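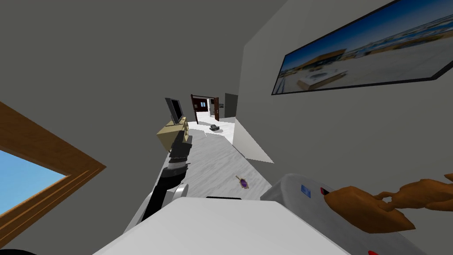
Chapter 7
Whole-Body Planning Indoors

A mobile manipulator that plans its base and its arms separately wastes motion. The base stops, the arm unfolds, and the arm then finds that its target is out of reach. This chapter treats the two as one system with a single configuration vector and a single cost.

Section 7.1 sets up the kinematic chain. Section 7.2 adds collision terms for walls, door leaves and small objects on the floor. Section 7.3 covers camera tilt, which must be removed before the floor plane is fitted. The exercises use the Flarkness simulator with the planner running at 30 Hz and a limit of 400 nodes per query. Readers should have finished the Chapter 6 problems on frame transforms.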